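4.2 Bedside Clearing Task

The second household task takes place in a bedroom. The robot has to pick up light trash from a nightstand and drop it into a wastebasket on the floor. We chose this task for two reasons. A plastic bag has no fixed shape, so a grasp pose computed from a single view is often wrong by the time the fingers arrive. The space is also tight, and the arm nearest the bed has to work next to hanging sheets.

We collected 200 demonstrations by teleoperation and trained three policies on them: our method (Imance), the same network without the contact term, and the Gondora baseline described in Section 3. All three receive the head camera view and the joint positions of both arms and hands. No depth input is used. Figure 5 gives a head camera view of the workspace.

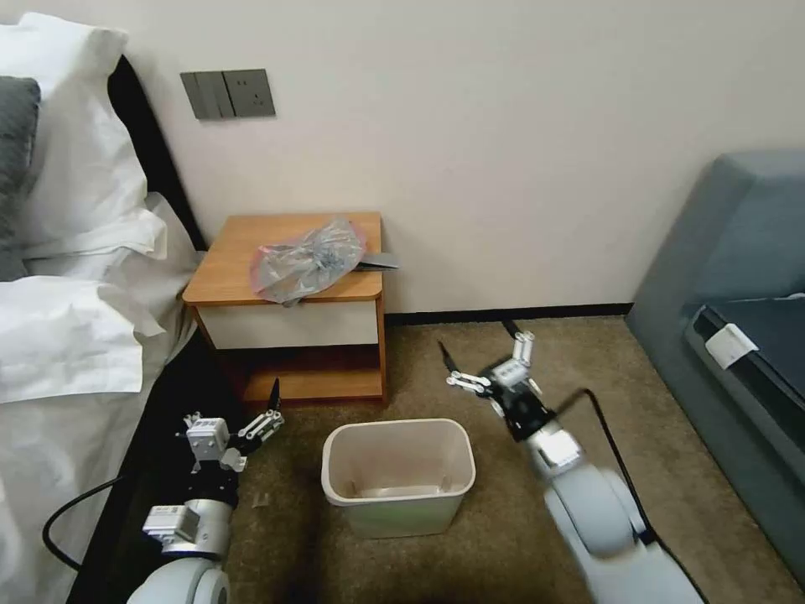 Figure 5. Bedside clearing task, head camera view. A crumpled plastic bag lies on the nightstand; the wastebasket stands on the carpet between the two hands.

The basket is open at the top and can be placed anywhere within reach of either arm. The policy is free to choose which hand to use and is never told where the basket is. A trial counts as a success if the bag ends up fully inside the basket and nothing else on the nightstand falls to the floor. A trial ends after 400 control steps.

Each policy was run for 67 trials. Imance failed in 22 of them, and both baselines failed more often. Most of our failures came at release, when the bag clung to a fingertip and came back out with the hand. Adeel Jatoi labeled all failures from the recorded video without knowing which policy had produced them. Contact with the bedding was logged separately and did not count as a failure unless the arm stopped moving. The effect of the contact term on grasp timing is covered in Section 4.3.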